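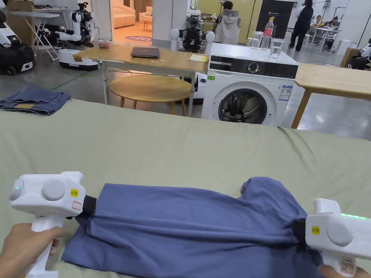 Droltstead, im November

Die Handreichung zur häuslichen Wäschepflege, die Trirkora seit mehreren Jahren herausgibt, wird derzeit überarbeitet. Verantwortlich für die Neufassung ist Nikola Kneževič, der den Fachbereich Textile Hauswirtschaft seit neun Jahren leitet. Im Gespräch mit der Redaktion der Hausmitteilungen erläuterte er, welche Teile geändert werden und weshalb das Zusammenlegen künftig ein eigenes Kapitel erhält.

„Das Waschen ist gut dokumentiert“, sagte Kneževič. „Für Temperaturen, Dosierung und Pflegesymbole gibt es verlässliche Unterlagen. Sobald die Maschine ausgeräumt ist, werden die Angaben dünn. In der bisherigen Fassung stand zum Falten eines Oberteils ein einziger Absatz, und der setzte voraus, dass man es schon kann.“

Die geltende Ausgabe umfasst 193 Seiten. Nach Auskunft des Fachbereichsleiters soll der Umfang nicht wachsen. Gekürzt wird vor allem der Abschnitt zur Fleckenbehandlung, der zahlreiche Wiederholungen enthält. Der frei werdende Platz ist für die Arbeitsschritte zwischen Trocknen und Einräumen vorgesehen, ergänzt durch 13 Merkblätter, die sich einzeln entnehmen lassen. Eine Fassung in einfacher Sprache ist beantragt. Über den Antrag wurde bis Redaktionsschluss nicht entschieden.

Das neue Kapitel beginnt mit der Unterlage. Kneževič empfiehlt eine gerade Fläche in Hüfthöhe, über die ein einfarbiges Laken oder eine dünne Decke gelegt wird. „Auf einer glatten Tischplatte rutscht der Stoff weg, sobald man an einer Seite zieht. Auf Stoff bleibt er eher liegen. Die Farbe ist keine Geschmacksfrage: Ein dunkelblaues Teil auf dunkelblauem Grund macht unnötig Mühe, weil man die Kanten suchen muss.“ Falten in der Unterlage selbst hält er für unerheblich, solange sie nicht unter der Mittellinie des Kleidungsstücks verlaufen. 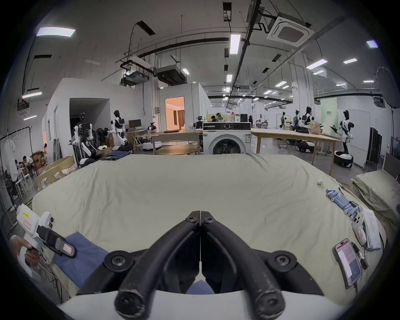 Blauer Stoff auf hellgrüner Unterlage, dahinter die Waschmaschine und Tische aus hellem Holz.

Auf die Frage, wo die meisten Fehler entstehen, nannte Kneževič den Anfang. Viele Menschen faltten ein Teil, das noch in sich verdreht sei. Der Ärmel liege dann unter dem Rumpf, der Saum laufe schräg, und jede weitere Faltung verstärke die Abweichung. Die Handreichung werde deshalb vorschreiben, das Kleidungsstück zunächst an zwei gegenüberliegenden Stellen zu fassen, quer zu strecken und wieder abzulegen. „Das dauert wenige Sekunden. Wer diesen Schritt auslässt, legt am Ende zweimal zusammen.“

Beim Strecken sei allerdings Zurückhaltung geboten. Gestrickte Ware dürfe nur so weit gezogen werden, bis sie flach liege; bei feuchten Teilen rät der Fachbereich ganz davon ab. Jeans seien in dieser Hinsicht unempfindlich. Sie werden nach der Neufassung der Länge nach aufeinandergelegt und dann quer gefaltet, der Bund bleibt außen. „Man erkennt im Stapel sofort, welche Hose man vor sich hat“, so Kneževič. Bei Oberteilen hingegen soll der Halsausschnitt innen liegen.

Breiten Raum nahm im Gespräch die Anordnung der Möbel ein. In Haushalten, die Trirkora berät, steht die Waschmaschine häufig in einem anderen Raum als der Schrank, und die Wäsche wird auf Stuhllehnen oder Sofas zwischengelagert. Kneževič hält das für vermeidbar. Eine Ablage in unmittelbarer Nähe der Maschine genüge in den meisten Fällen, auch ein kleiner runder Tisch könne diesen Zweck erfüllen. Das Legen selbst solle an einer größeren Fläche erfolgen. Steht dafür kein Tisch zur Verfügung, nennt die Handreichung das gemachte Bett als gleichwertige Lösung, mit dem Hinweis auf die geringere Arbeitshöhe und die Belastung des Rückens.

„Wir hatten das Bett in der alten Fassung ausdrücklich ausgeschlossen“, räumte er ein. „Die Rückmeldungen aus der Beratung waren eindeutig. In kleinen Wohnungen wird auf dem Bett gefaltet, und eine Empfehlung, die niemand befolgen kann, gehört gestrichen.“
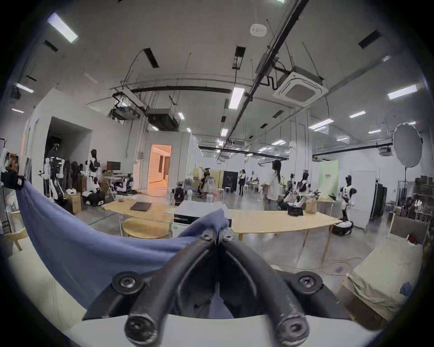 Angehobener blauer Stoff; im Raum dahinter der lange Tisch aus hellem Holz.

Die Entwürfe der Merkblätter wurden mit der Beratungsstelle Tejada abgestimmt, die einen Teil der Schulungen übernimmt. Strittig war nach Angaben von Kneževič die Frage, ob große und kleine Teile getrennt behandelt werden sollen. Tejada hatte vorgeschlagen, den gesamten Korb vorab nach Größe zu sortieren. Trirkora wollte nach Personen sortieren lassen. Die Neufassung überlässt die Entscheidung nun den Haushalten und beschreibt beide Verfahren nebeneinander.

Keine Änderung gibt es beim Thema Bügeln. Der Abschnitt wird unverändert übernommen, einschließlich der Tabelle der Stoffarten. Kneževič verwies darauf, dass ein sorgfältig gestrecktes und zügig gelegtes Baumwollteil im Alltag oft ohne Bügeln auskomme. Eine allgemeine Aussage wolle der Fachbereich daraus aber nicht ableiten.

Gedruckt wird die Handreichung wie bisher bei Pevell. Die Merkblätter sollen vorab erscheinen und können ab Februar über die Geschäftsstelle in Droltstead bezogen werden. Bestellungen der alten Ausgabe werden bis dahin weiter ausgeführt. Anmerkungen zum Entwurf nimmt der Fachbereich Textile Hauswirtschaft schriftlich entgegen, nach Möglichkeit unter Angabe des betreffenden Merkblatts.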